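Tisov Hardware Board > Workstations and Old Servers > Swapping the Xeon in my tower, come look!

plorkness_pete
Joined: October
Posts: 54

OK so I finally opened up the Dell tower that has been sitting under my desk, and I am having way too much fun with it. I paid 186 for the whole machine and I already love it more than my main PC. The plan is a different E5 chip first, then memory, then whatever else I can talk myself into.

First look at the socket area. Look at that long lever! I've only ever worked on little desktop boards, and the metal on this thing is on another level.

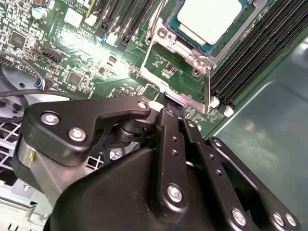

Socket and memory slots, lever side.

Questions before I go further. Do I need to do the levers in a certain order? And is it normal for the load plate to feel stiff?

birham_bob
Posts: 3,913

Great choice, these are a blast. Stiff is normal. If it's the two-lever kind, one of them usually has to come up before the other will let go, and there's often a little mark next to each one. Go slow, keep a thumb on the lever so it doesn't spring up, and don't touch the contacts in the socket. Not with a finger, not with a cloth, not with anything.

kettle_and_solder
Posts: 668

Pull the board out of the case first. I know people will say it's overkill, but you get so much more room and way better light. I've done every one of mine on the kitchen table.

birham_bob

Have to disagree there. Taking the board out means every cable, every screw and the big cooler bracket, all to reach a socket you can already reach. Lay the tower on its side and you're set. I've seen more boards hurt coming out of the case than chips hurt going in.

kettle_and_solder

Depends how big your hands are, Bob!

plorkness_pete

Ha, I'm with Bob on this one, mostly out of laziness. The tower stays in one piece and the board stays where it is. I did take every stick of memory out though, and wow, what a difference that makes. Both sides of the socket are clear now and you can get in there without your knuckles hitting anything. Plate open, lever up, and the Xeon goes in next.

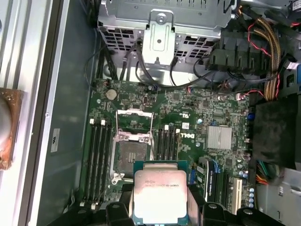 I keep checking the little triangle on the corner of the chip against the one on the socket. The notches on the sides should only let it sit one way, so I plan to just lower it straight down and let it rest there with no pushing. Then plate, lever, paste, cooler.

hassanpour_fan

Love this thread. My aunt Parvaneh Jafarzadeh got me started on these old towers and she would tell you to swap the coin cell while you're in there. It's a cheap part and you've already got the side off.

kettle_and_solder

Seconding the battery. And check your BIOS version before you blame the chip for anything! An older BIOS may not know what a newer E5 is, and then you get a black screen and a very long evening.

plorkness_pete

Oh man, I did not check the BIOS. Putting the old chip back in tonight so I can look. Which page on the Dell site lists the supported ones?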